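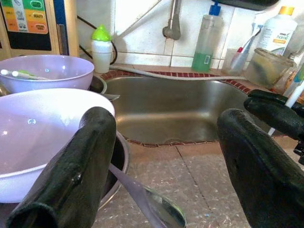
Figure 3. Tiled counter beside the sink, with lavender bowls and a spoon on the counter.

4.2 Counter space and the order of dishwashing

Kitchens in the Dallgate sample were small, and in most of them the counter next to the sink had to serve both dirty and clean dishes. Households dealt with this in different ways. Of the 16 we visited in June, 11 stacked small bowls inside larger ones before washing, and four kept a separate tray for spoons and chopsticks. The rest put things down wherever there was room.
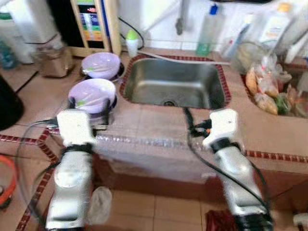 Detergent was usually kept within reach of the basin, even when this took up space that could have held dishes. Kwak (the first author) noted the same habit in her earlier visits in Prellatport. Bottles were pushed back to the wall — a clear one with a blue cap and green liquid stands there, to the right — and the front of the counter was left for bowls. Residents described this as a matter of habit and had rarely thought about changing it.

Tile raised a separate problem. Grout lines hold water, and several residents said they wiped the counter more often than they washed the basin. Covers of various kinds were used along the front edge.
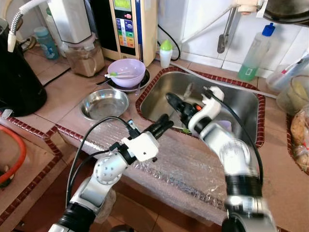

Figure 4. Sink and surrounding counter, with bubble wrap over the tiles in front of the basin.

Buckley coded the storage of small appliances separately; these results are given in Section 4.3.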